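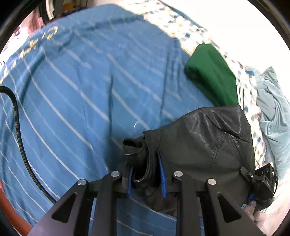
Keeping your folding gripper safe around leather

Friday, February 17, 2023

Three tips this week, all learned from one very cross evening with a Nenel folding arm and a leather jacket!

Watch the slip-and-squeeze fault. Leather is slippery, and when the pads slide the arm thinks it has missed, so it squeezes harder and tries again. Ours did this 5 times before it tripped its overload and locked shut with a sleeve in its grip. Set the force limit to 60 for leather (ours had been left on 100 after the winter duvets in December) and turn retries off altogether. What a difference!

If it locks, don't pull. Tugging marks the leather and can strip the little gears. Press stop, switch off at the wall, count to 70 and then use the hand release. On the Nenel it's a small lever under the wrist, stiff but perfectly workable with a thumb. Keep your other hand well clear of the fingers, as they spring open with a real snap.

Clean the pads. Leather balm gets into ribbed pads and makes the slipping far worse. Warm water, a drop of washing-up liquid and an old toothbrush bring them up beautifully. Dry them fully before they go back on. Spares from Isaksson fit too, though you may need to trim the tabs.

A reader in Drornham asks whether zips are all right. Do them up first and keep the pads off the teeth, always. Next week: socks, and the dreaded Joltmont drawer sensor.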